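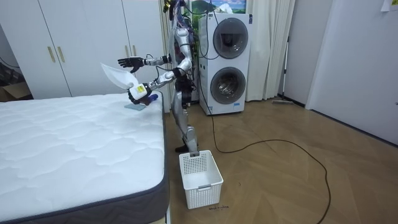 4. Limpieza y cuidado del colchón

Antes de poner sábanas nuevas, dedíquele un ratito al colchón Drestum – se lo agradecerá cada noche.

1. Retire toda la ropa de cama y déjela en el cesto.

2. Barra la superficie con un cepillo suave, siguiendo las costuras del acolchado, y recoja las pelusas con el recogedor. 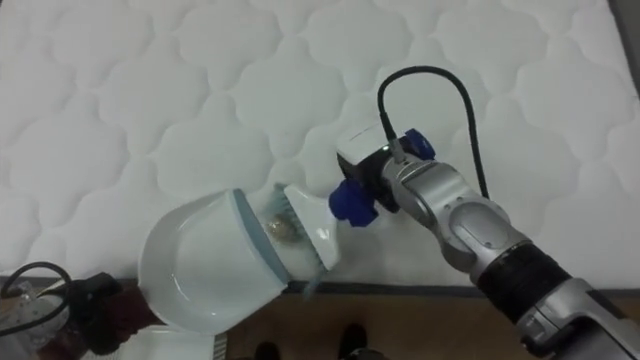 Fig. 9. Cepillo y recogedor junto al acolchado.

3. Si queda alguna mancha, pase un paño apenas humedecido, con toquecitos y sin frotar.

4. Deje airear el colchón 2 horas, con la ventana abierta si el tiempo acompaña.

Nota: repase también la banda gris del lateral, que siempre se nos olvida.

Precaución: no use lejía ni vierta líquidos directamente sobre la tela.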